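Caring for Older Houses, Unit 6: Walls, Trim and the Line Where They Meet the Floor
Handout to go with the evening talk. Please bring it back next time, with your scribbles on it.

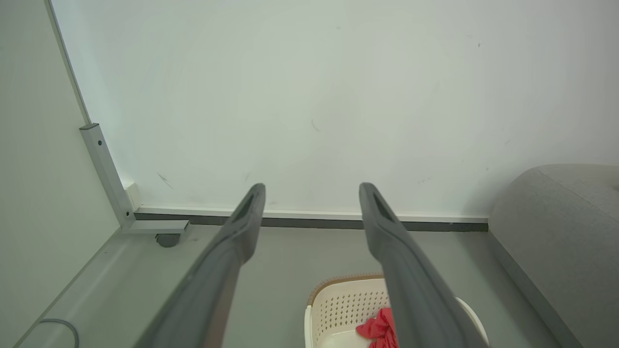 Fig. 1. A pale wall with faint scuffs and a dark mark or two, and white baseboard with a dark gray strip beneath it.

Welcome back, everyone, and thank you for putting up with the radiators last time. We finished floors a little early, so tonight we get to spend a good long while on walls, and in particular on the bottom foot or so of a wall, where most of the wear in a house ends up. I know it sounds like a small subject. When I started teaching this class I gave it ten minutes, and then people kept coming up afterward with questions about it, and the ten minutes grew into a unit of its own.

Why walls get dirty from the bottom up

Think about what goes on down there in a week. Shoes, vacuum cleaners, chair legs, a dog leaning where it always leans, the mop slopping a bit too far. The marks these leave fall into two families, and you want to know which one you have before you reach for anything.

A transfer mark is something left on top of the paint, usually a bit of rubber or polish from whatever bumped it. Run a fingertip across and you feel nothing, or maybe a slight ridge.

A scratch or dent has gone into the paint. Your fingernail will catch on it. Washing cleans it but won't take it away, and scrubbing tends to leave you with a shiny patch all around the scratch, so now you have two problems to look at from the sofa.

A flashlight held flat against the wall will show you the difference nicely. Try it at home after dark and be ready for a surprise – I did my own hallway one June and had to go and sit down.

Washing a painted wall

Dust first, always, top to bottom, with a dry cloth or a soft brush. Then a bowl of lukewarm water with a few drops of dish soap, and a second bowl of plain water for rinsing. Wring the cloth until it hardly drips. Work in patches you can reach without stretching, rinse each patch as you go, and dry it with an old towel.

Flat paint is the fussy one. It marks when rubbed, so dab at it and let the soap do the work. Eggshell and satin are more forgiving. If you don't know what you have, test behind a door.

Aníbal Lozano, who taught this unit before me and whose notes I still lean on shamelessly, used to allow himself a melamine sponge on satin and gloss but never on flat. Those sponges are a very fine abrasive, so please go gently with them even on the tougher paints.

Baseboards and what sits under them

The baseboard covers the gap between wall and floor, and it takes the knocks so the plaster doesn't have to. In the older Flundstead row houses it is often tall and made in two pieces, with a cap that collects dust like you wouldn't believe. In newer homes it is lower and plainer.

Clean the top edge first, then the face, then the bottom. An old toothbrush is the right tool for the bottom. Keep water away from the joint, particularly if your floor is wood, and wipe up drips right away.

If you see a gap opening above the baseboard, measure it and write the figure down in pencil somewhere safe. Up to 3 millimeters, a bead of paintable caulk will usually take care of it. Anything wider, or anything that grows between one season and the next, deserves a look at the floor framing before you fill it. Consuelo Cuadros caulked the same gap in her Okoth Street dining room three winters running before she had somebody look underneath, and she has kindly said I may go on telling people about it.

Touching up

Stir the paint well, longer than you think you need to. Use a small brush, very little paint, and feather outward from the mark. Let it dry fully before you judge the color. A touch-up on a wall painted many years ago will probably show a little, and then you can either live with it or repaint that wall from corner to corner.

For next time

Pick one wall at home and go along the bottom of it with a flashlight. Make two columns, transfer marks and scratches, and bring your list. Read pages 40 to 46 in the course packet, and skip the section on wallpaper paste for now – we'll come to it in the Dulavel unit.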